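Thursday, April 28, 2022

Well, I have the keys! I'm writing this on the floor of the new place with my back against the radiator, because the couch isn't coming until the weekend and I was too excited to wait for something to sit on. I've wanted to put all of this down for days and kept falling asleep instead.

I started looking in March, when the renewal letter came for the old apartment and the rent had gone up by 234 dollars a month. I read it standing in the lobby with my coat still on, and then I read it again upstairs in case it got better. I do love that apartment (the morning light in the kitchen, the bakery on the corner, even the upstairs neighbor's piano) but that was more than I could talk myself into.

So out I went. The first one I saw was in the Graninon building downtown, which looked so grand on the website, and it did have a doorman and a very nice plant. The bedroom, though, would have held my bed and me standing sideways. The second was a basement over by the Smadi mill, cheap as anything, and it smelled so strongly of fresh paint that I spent the whole showing wondering what had been painted over. I filled out the application anyway, I was that discouraged, and then I sat in my car and tore it up. I still feel a little silly about that, but I slept better.
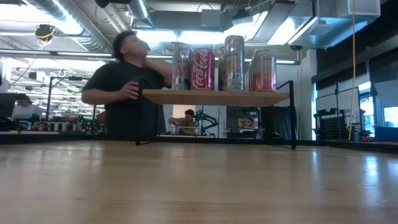 And then came Brandale Court. I almost skipped it, as the listing only had one photo and that was of the parking lot. It's a second-floor one bedroom at the back, with a real hall closet and a window over the sink that looks out at a big old maple. I stood at that window so long that the leasing agent went off and made a phone call. The rent is 1488, with water and trash included, and once I sat down and worked out what I was paying for those at the old place, it came out cheaper than staying. I checked the math three times, the last time in bed with the lamp on.

Getting approved was the part that wore me out. Everything goes through a website called Vumon, and Vumon did not care for my pay stubs. I uploaded them sideways, apparently, and then right side up but too large, and then it logged me out for taking too long. Five days of "pending" after that. I must have looked at that word forty times a day. When the email finally came I was in line at the pharmacy and said "oh thank goodness" right out loud, and the lady ahead of me turned around and smiled as if she knew all about it.

I paid the deposit on Monday and signed this afternoon. The lease runs a year, and I read every page of it, including the long part about grills. No grills on the landings, no nails bigger than a picture hook, and I have to write to them if I'm ever away more than two weeks. Fine by me.

Things to do tomorrow before I forget: call the electric company, measure the bedroom window, ask about the second mailbox key (they only gave me one), and find out which day the trash goes. The bathroom fan makes a humming noise that I wrote on the move-in sheet, along with the chip in the tub and the closet door that swings open by itself.

It's getting dark and I have exactly one lamp over here. The maple has its little new leaves on. I'm going to sit a few more minutes and then drive back to the boxes.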